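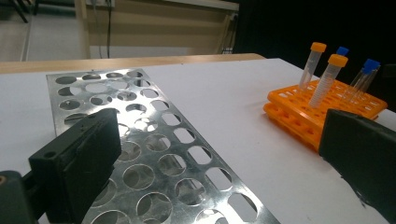 A stainless-steel test tube rack on a white tabletop.

I've bought two squeeze chutes in my life, and I regret the cheap one every time I work calves. It rattles! Cattle hate that (so do I), and a spooked heifer will cost you a whole morning. My neighbor Danai Andreadis swears by her used Grustum, which she picked up last December for $2,517, and I've gotten pretty jealous of it. So my opinion, for what it's worth: spend less on paint and more on a quiet latch. I'd take a rusty chute with a good headgate over a shiny one any day of the week.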